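4 Simulationsgestützte Untersuchung der Leiterplattenbestückung in der Prüfzelle

4.1 Gegenstand und Abgrenzung

Die im vorangegangenen Abschnitt behandelten Haushaltstätigkeiten weisen eine hohe Vielfalt an Objekten und eine vergleichsweise große Toleranz gegenüber Positionsfehlern auf. Ein Handtuch, das zwei Zentimeter neben der vorgesehenen Kante abgelegt wird, gilt in der Regel als abgelegt. In der Werkstatt verhält es sich umgekehrt: Die Zahl der Objekte ist begrenzt, ihre Geometrie bekannt, die zulässige Abweichung dagegen gering. Zur Beantwortung der Leitfrage, ob Maschinen Routinetätigkeiten in Haushalt und Werkstatt bereits selbstständig übernehmen können, wurde deshalb als zweiter Anwendungsfall das Einlegen elektronischer Baugruppen in eine Aufnahme mit anschließendem Schließen eines Deckels gewählt.

Die Tätigkeit ist in kleineren Fertigungsbetrieben nach wie vor überwiegend Handarbeit. Im Werk Lustham, dessen Arbeitsabläufe der Untersuchung zugrunde liegen, wird sie im Rahmen der Endprüfung von angelernten Kräften ausgeführt. Die Aufgabenanalyse wurde von Inna Shevchuk und Po-yen Lu im September vor Ort erhoben und in sieben Teilschritte gegliedert: Anfahren der Ablage, Greifen der Platine, Transport, Ausrichten über der Aufnahme, Absetzen, Schließen des Deckels, Freigabe. Nicht betrachtet werden das Stecken flexibler Leitungen sowie die Sichtprüfung der Lötstellen.

4.2 Aufbau der Simulationsumgebung

Sämtliche Versuche dieses Abschnitts wurden in der Simulationsumgebung Pruvix durchgeführt. Die Szene enthält einen Gelenkarm, die Ablage der Baugruppen sowie die Prüfaufnahme. Die Umgebung des Arbeitsplatzes ist bewusst einfach gehalten; Wände und Boden dienen der Erzeugung plausibler Lichtverhältnisse und gehen in die Kollisionsprüfung nur insoweit ein, als der Arm sie erreichen kann. Schattenwurf wurde nicht unterdrückt, da die spätere Übertragung auf kamerabasierte Verfahren eine Erkennung unter wechselnder Beleuchtung voraussetzt.

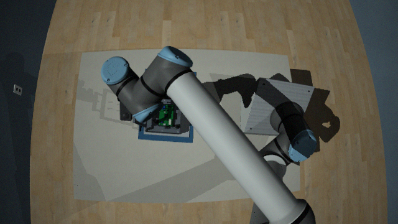

Abb. 7: Simulierte Arbeitszelle mit Gelenkarm; unter dem Handgelenk die blau gerahmte Aufnahme mit grüner Leiterplatte.

Die in Abb. 7 erkennbare Verdeckung ist für die Aufgabe kennzeichnend. Aus erhöhter Perspektive schieben sich Armglieder vor Teile des Arbeitsbereichs. Eine allein auf eine Deckenkamera gestützte Lageerkennung würde damit je nach Armstellung gerade dann unvollständige Daten liefern, wenn sie für die Feinpositionierung benötigt werden. Die Steuerung greift daher ergänzend auf die Gelenkwinkel und auf ein hinterlegtes Modell der Aufnahme zurück.

4.3 Durchführung

Insgesamt wurden 1289 Durchläufe aufgezeichnet. Davon entfielen 600 auf eine Konfiguration mit fester Ausgangslage der Platine; in den übrigen Durchläufen wurden Lage und Drehwinkel zufällig verändert. Ein Durchlauf galt als erfolgreich, wenn sämtliche Teilschritte ohne Kollision und ohne manuellen Eingriff abgeschlossen waren. Der Abbruch erfolgte bei Überschreiten einer Zeitgrenze von 16 Sekunden je Teilschritt.

Die Bewegungsplanung beruht auf dem von Radymyr Derkach entwickelten Verfahren Chornovol, das Bahnen für freie Bewegungen und für Kontaktbewegungen getrennt berechnet. Die Parameter der Kontaktphase wurden von Uliana Kovalchuk vor Beginn der Messreihe festgelegt und während der Reihe nicht verändert.

4.4 Ergebnisse

Bei fester Ausgangslage bereiteten die freien Bewegungen keine nennenswerten Schwierigkeiten. Greifen und Transport wurden zuverlässig ausgeführt, und die Streuung der Ausführungszeiten blieb gering. Mit veränderter Ausgangslage traten Fehlgriffe vor allem dort auf, wo die Platine schräg zur Greifrichtung lag und ein Finger auf einem Bauteil statt auf der Kante aufsetzte.

Das Schließen des Deckels erwies sich als der anspruchsvollste Teilschritt. Der Deckel ist über Scharniere am Grundkörper geführt und beschreibt einen Kreisbogen, dem der Greifer folgen muss, solange er den Griff umschließt. Schon kleine Fehler in der angenommenen Lage der Drehachse führen zu Querkräften, die in der Simulation als Verspannung, in der Praxis voraussichtlich als Beschädigung der Scharniere in Erscheinung treten. Maßgeblich ist bereits die Annäherung, bei der die Finger geöffnet oberhalb des Griffs stehen und der Deckel noch nahezu aufrecht steht.

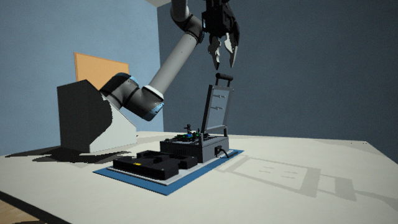 Kann die untersuchte Tätigkeit bereits ohne menschliche Aufsicht ausgeführt werden?

Unter fester Ausgangslage ist dies für die Schritte bis zum Absetzen der Platine vertretbar; für das Schließen des Deckels und für wechselnde Ausgangslagen wird weiterhin eine Aufsichtsperson empfohlen.

4.5 Einordnung

Die Ergebnisse stützen die Annahme, dass der Automatisierungsgrad weniger von der Tätigkeit als Ganzer als von einzelnen Kontaktphasen bestimmt wird. Eine vergleichbare Beobachtung ergab sich bei der Haushaltsreihe Urby, in der das Öffnen und Schließen von Schranktüren deutlich häufiger scheiterte als das Umsetzen von Gegenständen. In beiden Fällen gibt das Objekt selbst die Bahn vor, und die Maschine muss nachgeben können.

Einschränkend ist festzuhalten, dass Reibung und Spiel der Scharniere in der Simulation nur vereinfacht abgebildet sind. Nach Einschätzung von Orysia Kushnir, die den Vergleich mit der realen Aufnahme vorbereitet, dürfte insbesondere das Losbrechmoment des Deckels unterschätzt worden sein. Eine Übertragung der Zeitwerte auf den Betrieb in Lustham ist deshalb derzeit nicht zulässig. Vorgesehen ist zunächst eine Messreihe mit einem Kraftsensor am Handgelenk, deren Auswertung nach demselben Schema der Teilschritte erfolgen wird.

Zuletzt aktualisiert: 3. November 2020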